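Flomovport Help - Home and Clothing - Coats and jackets

Cream jacket loses its shape on the hanger, what to do?

Trakon
Posted Mar 22, 2023 - 300 views

Good evening to all. I have a cream jacket with a wide collar and a surface that is a little fuzzy, like felt. I keep it on a clothes rack in my room, because I have no wardrobe. After the winter the shoulders have two small bumps, and the collar does not lie nicely any more. The front also hangs crooked when I leave the buttons open. I would like to put it away in April and find it in good condition in autumn. Must I buy a special hanger, or is it better to fold it? I don't want to spend much money. Thank you in advance.

3 replies

Molex
Fold it. Hangers are for shirts.

Ismail
Dear Trakon, I had the same trouble with a light coat, so I write what I do with it.

The bumps come when the ends of the hanger are too narrow for the shoulder. Hold the hanger against the back of the jacket before you put it in. The ends should finish a little before the sleeve seam. If they push into the sleeve, the hanger is too wide, and this also makes a mark.

For the bumps you already have, hold a steam iron a small distance away, without touching, and smooth the cloth with your hand. First read the care label inside, as some fabrics do not like steam. Let it dry fully before you wear it or pack it.

For daily hanging I do it in this order:

1. Put the hanger in from the bottom, so the neck is not stretched.
2. Close the top button at least. I close all of them - the front then stays more straight.
3. Lay the collar with your fingers and leave free space on both sides. A light jacket like this one is fine on a plain plastic hanger for some days, but not for the whole summer. 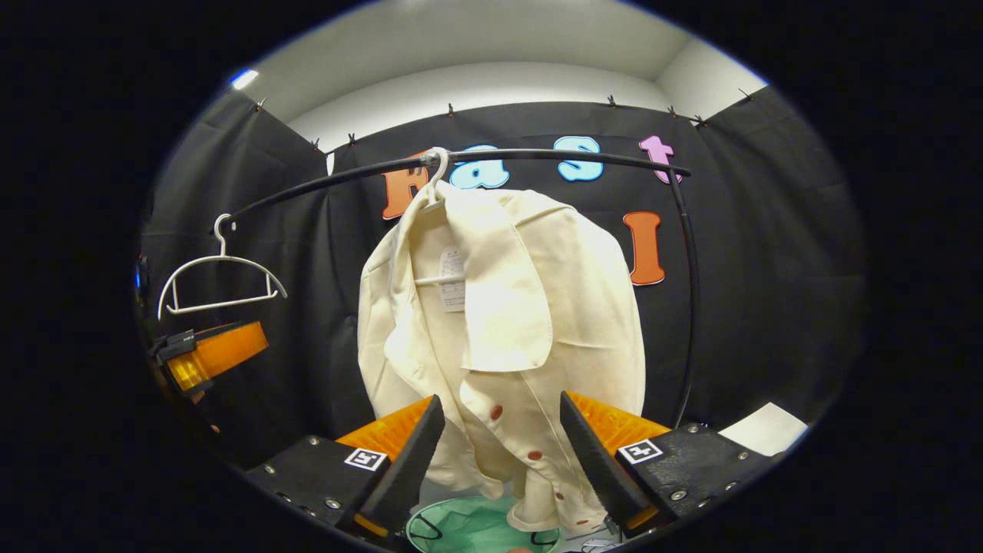 4. For the long storage, take it off the rack. Brush it, fold it one time over a clean towel and put it flat in a cotton bag, with nothing heavy on top.

Trakon
Thank you Ismail, this is very clear. My hanger was too narrow, I measured it now. I will try the steam tomorrow, the label permits it.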